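Ulgate Community Kitchen: progress report to the Sethi Fund, period ending August

Leanne Tunstall asked that this one be shorter than the last, which ran to 17 pages and included a poem. We have done our best.

We served 757 lunches in the period. The target was lower, but the target was written before the diner on the corner closed and its regulars discovered us. They have opinions about our coffee. We have passed these on to the coffee.

The evening cooking course finally started, two months behind the plan. The delay was the gas inspection, which needed a form, which needed a signature from someone on leave. Eight people signed up and all of them are still coming, including Vignesh Mudaliar, who enrolled to learn soup and now argues with the instructor about salt.

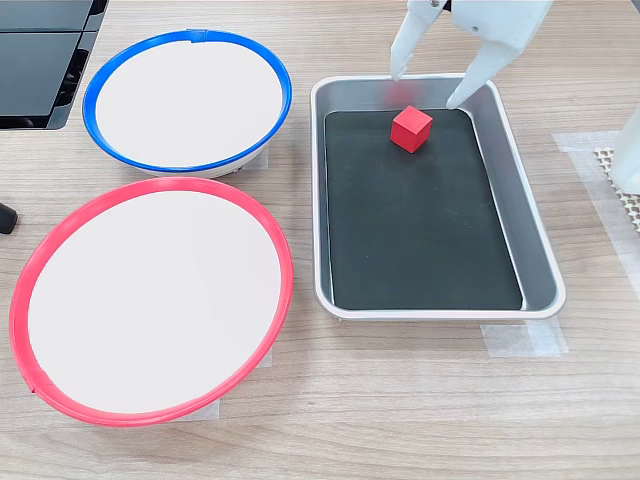
Two bowls and a metal tray on the table.

Spending is on track except for repairs. The walk-in cooler failed on a Friday, as coolers do, and the emergency call-out used up most of that line. Babatunde Mohammed got Pinex to knock a little off the bill — he will not say how — and we would like to move the leftover printing money across to cover the rest. The leaflets can wait. Most of them were going to say we had a working cooler.

Still to do: the second sink, the allergen labels, and a decision on Saturday opening. Nest Harries is drafting a staffing plan and will send it to you separately, with no poem.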